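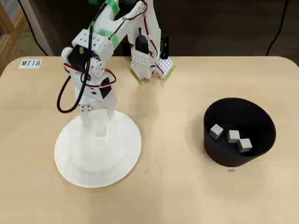
White robotic arm on a light wooden table.

Food and drink in the meeting rooms: new arrangements from August

Issued by the Trevell Centre office, 2026-04-09

The Centre is changing the way in which food and drink are ordered, served and cleared away in its meeting rooms. The new arrangements will apply to every booking that takes place from the start of August, whether the booking is made by a department, a member group or an outside hirer. Bookings that take place before then will continue under the present rules, including those already entered in the Urkora booking system.

The present rules were written when the Centre had a single kitchen and most meetings ended before lunch. Use of the building has changed a good deal. Many groups now meet through the middle of the day, evening hire is common, and a growing number of organisers bring in food of their own. The office has received regular questions about who may use the kitchen, who should remove leftover food and what must be recorded about ingredients. The answers given have not always been the same, and the Centre accepts that this has caused difficulty for organisers.

Ordering through the Centre

Orders for tea, coffee, sandwiches and hot meals will be placed in Urkora, on the same form as the room booking. The separate paper order slip will be withdrawn. An order may be changed or cancelled without charge up to two working days before the meeting. Changes requested after that time will be met where the kitchen is able to do so, but the original order will be charged in full.

Organisers will be asked to state the number of people expected and any dietary needs that have been made known to them. Names should not be entered. It is enough to give the need and the number of meals affected, for example "no milk products, two meals". Where a person has a serious allergy, the organiser should speak to the kitchen directly as well as completing the form.

Hot meals will be available in the Baptiste Room only. The Tukska Room is on the upper floor and is reached by a narrow stair and a small lift, neither of which is suitable for the heated trolley. Cold food and hot drinks will continue to be delivered to both rooms.

Bringing in your own food

Groups of up to 20 people may bring their own food without seeking approval, provided that it is ready to eat on arrival and does not need to be heated. Larger groups should write to the office when making the booking. Approval will normally be given, and the purpose of the request is to allow the kitchen to set aside fridge space and to arrange for extra bins.
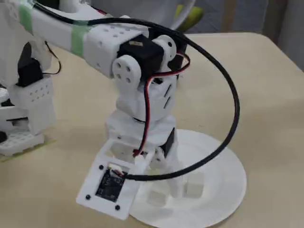 Food brought in from home should be covered on the way to the building and kept cool where necessary. A shelf in the kitchen fridge will be marked for visiting groups. Each container should carry the name of the group and the date of the meeting. Containers left in the fridge at the end of the day will be emptied the following morning, and the Centre cannot undertake to return them.

Where food is to be shared among people who do not know one another, the organiser should place a written list of ingredients beside it. Printed packaging may be used for this purpose if it is kept with the food. The list does not need to follow a set layout, but it should be readable by a person standing at the serving table. Blank cards will be kept in the drawer below the kitchen noticeboard.

Cooking is not permitted in the meeting rooms. This includes the use of portable hobs, toasters, slow cookers and rice cookers. Kettles supplied by the Centre may be used in either room and should be left unplugged and empty at the end of the meeting.

Plates, cups and cutlery

China plates and cups will remain available for all bookings free of charge. They should be requested on the Urkora form and will be placed on a trolley outside the room. At the end of the meeting they should be scraped, stacked and returned to the trolley. There is no need to wash them.

The Centre will no longer supply disposable cups. Organisers who prefer to use paper plates or cups may bring their own, and should take care to separate them from food waste when clearing. Plates that are heavily marked with food cannot be recycled and should go into general waste. Clean card and paper may be placed in the blue bins on each landing.

Glass bottles may be brought into the building but should be taken away by the group. The Centre has no glass collection at present. The office is in discussion with the waste contractor about this point and will give notice if the position changes.

Clearing the room

Each booking will in future include a period of 20 minutes at the end for clearing, which will be added to the booking without charge. The room should be left ready for the next group by the close of that period. Tables should be wiped with the cloths provided, and spills on the carpet should be reported to reception, even where they have been cleaned. Strong cleaning products should not be used on any of the tables, as several have been marked in the past year and the finish is costly to repair.

Unopened food may be left for others on the shelf beside reception, provided that it is within its date and does not need to be kept cold. Opened food, cut fruit and sandwiches should not be left on the shelf. These should be taken home or placed in the food waste bin in the kitchen.

Where a room is left in poor order, the office will first contact the organiser to establish what took place. A cleaning charge may be made if the same group leaves a room uncleared on a second occasion. The charge will be set at the cost of the cleaning and no more, and an organiser who disagrees with it may ask for the matter to be looked at again by the Centre manager. 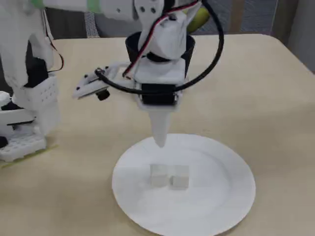
What should an organiser do if the number of people attending rises after the order deadline has passed?

The organiser should telephone the kitchen as early as possible and amend the number on the Urkora form on the same day. Extra hot drinks can usually be provided. Extra meals will depend on what the kitchen has in stock, and the organiser may bring in cold food to make up the difference without further approval.

Regular bookings

Groups with a standing booking do not need to apply again. Their existing catering orders will be moved into Urkora by the office during the six weeks before the new arrangements begin, and each organiser will receive a copy to check. Particular attention should be given to dietary needs, which were often written by hand on the old slips and may have been copied incorrectly. Corrections should be sent to the office in writing.

Prices for tea, coffee and cold food will stay at their present level. The price of hot meals is under review and will be published on the booking form before any order is taken under the new rules.

A printed copy of the full rules will be kept at reception and in each meeting room. Large print copies may be requested from the office. Comments on the arrangements are welcome, either by letter or through the comments box on the Urkora form, and those received before the end of the consultation period will be considered before the final wording is settled.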